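Section 2. Sorting and Storing Small Supplies

Use this section once the shelf unit is assembled and the two drawers run freely. Loose items go into jars, and boxed goods go on the lower shelf.

Before you start

Spread a cloth over the table. Small parts bounce and roll on a bare surface. Keep the lids next to the jars they belong to.

1. Take everything out of the old drawer and put it on the cloth.

2. Pick out the rubber bands. Stretch each one gently and throw away any that crack or feel sticky.

3. Put the good bands in a clear round jar and close the lid. Do not pack them down.

4. Put binder clips in a larger jar. Fold the handles flat against the clip first. They take up less room and don't catch on each other.

5. Check the cloth for strays before you put the jars away.

CAUTION: Rubber bands and clips are a choking hazard. Keep closed jars on the top shelf if small children use the room.

Boxed food

6. Stand small boxes upright with the front panel facing out. Lay larger boxes flat.

7. Keep opened food in a container with a lid, and write the date on a strip of tape.

NOTE: Do not store food in a jar that has held office supplies, even after washing.

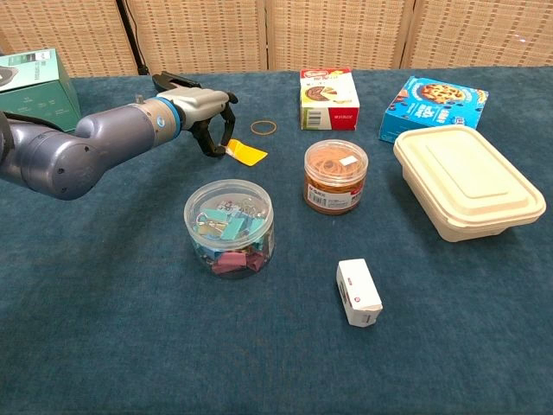
Can rubber bands and binder clips share one jar?

They can, but the bands wrap around the clip handles and are hard to pull free. Use a separate jar for each.

Labels

8. Stick the Clevero label on the side of the jar, below the lid. Press from the middle outward and leave it for 2 hours before handling.

9. If a jar already has a printed label, leave it on and skip step 8.

Continue with Section 3, Drawer Dividers.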